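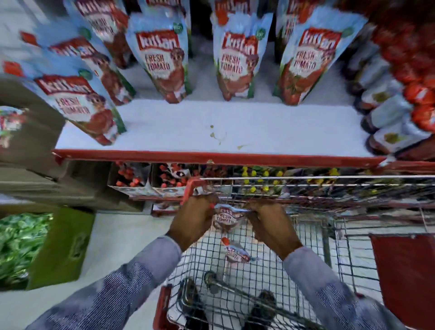

Figure 2. Spouted ketchup pouches on a store shelf. The brand name and the words "FRESH TOMATO" are both in red on a pale blue background.

4. What people told us about the last spoonful

I should admit up front that I came to this part of the study with a bias. I grew up in a house where the ketchup bottle stood on its cap for a week before anybody was allowed to open a new one, and I sort of assumed everyone lived that way. They don't! Of the 169 households that kept a kitchen diary for us in Tolside, a good many threw a container out while there was still plenty in it, and they were cheerful about it when we asked.

The diaries were simple. Each household got a small notebook, a kitchen scale and a bag for empties (the bag turned out to be the popular item, and several people asked to keep theirs). Whenever a container of sauce, jam, mayonnaise or the like was finished, they wrote down what it was and why they considered it finished, then dropped it in the bag. Ileana Munteanu and I collected the bags every 2 weeks and weighed what was left inside. It's sticky work, and I don't recommend it in a room without a sink.

"Finished" is a slippery word, as Section 3 already hinted. For glass jars, people mostly meant that the spoon came up with nothing on it. For rigid squeeze bottles they meant that the bottle had started to sputter. One diary entry reads, in full, "made the noise." We coded that as a sound cue, and it became one of our most common codes, which tells you something about how little looking goes on at the dinner table.

Pouches were the odd ones. A spouted pouch goes flat as it empties, so people could feel how much was left, and they kept folding and rolling from the bottom much as they would with toothpaste. Hiyori Murakami, who did the second round of coding, noticed that these entries used hand words - "squeezed," "rolled," "pressed flat" - far more than entries for anything else. She also noticed that quite a few people cut pouches open with scissors at the end, and that hardly anyone did this to a bottle. I had lumped all of those together under "effort" and she talked me out of it, so the scissors have their own code in the final scheme.

Does the extra handling mean less waste? I'd love to say yes, but our data are messy here. Households that bought pouches also tended to buy smaller amounts at a time, and smaller households tended to do both. We can't pull those apart with the diaries alone. Munteanu thinks pack size is doing most of the work. I lean toward the folding, and we've agreed to disagree until the follow-up in Padilla, where the same sauce will go out in both kinds of pack.

One last thing on shopping. In the interviews we asked people when they decided to buy a replacement, expecting to hear about the fridge. Many talked about the store instead: they saw the shelf, couldn't remember what they had at home, and bought one to be safe. Of the 20 households we visited a second time, several had two open containers of the same sauce going at once, with the older one pushed to the back. Those older ones were usually the heaviest things in the bag when we finally got them on the scale.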